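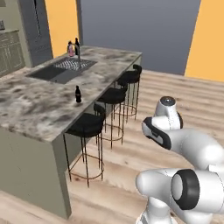
Arm sim to garage build: grasp planner misses on bottles

culano_dan
Posted Tuesday, 9:14 pm

I'm building a seven-joint arm in the garage and running the planner in simulation before I cut any more metal. Kitchen world, a cola bottle at the front of the island, arm starts beside the stools. Seed 3641. Out of 40 runs I get 23 clean lifts. The rest close on the neck and slip. Friction is at the default. Do I fix the contact model or the approach angle?

Gruler
Approach angle. A narrow neck gives you almost no pad contact. Grab lower on the body and come in level.

ejigu
Disagree. Default friction in most of these packages is tuned for boxes. Raise it on the finger pads only and run the same seed again before you touch the planner. Otherwise you change two things and learn nothing.

Gruler
He can raise friction until the bottle is glued on. The real pads won't care.

culano_dan
Pads on the real one are bike inner tube over printed fingers. No measured value yet. I also split the test in two, so there is now a case with nothing to grasp at all.
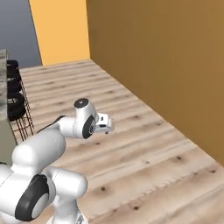 That case only checks how well the tool point holds height over the wood. Commanded clearance is 25 mm and the log agrees while the arm is still. During a move it sags at the wrist – more with the arm stretched out. So some of the slips could be the fingers arriving low.

Halludico
What gains are you running on the wrist joints? And is gravity compensation on? If the gripper mass is missing from the model file you get exactly that sag.

culano_dan
Compensation is on. Gripper mass was left at zero in the file. Fixing that first.

ejigu
Then the 23 is meaningless for either argument. Rerun.

Gruler
It still grabs the neck. Wrong mass doesn't pick the grasp point.

Aurel Avram
Measure the inner tube while that runs. Tape a strip to a block, set it on a board, tilt until it slides, take the tangent. Do it on glass and on plastic – they will differ.

culano_dan
Will do. Rerun is going now with the mass set and friction left alone.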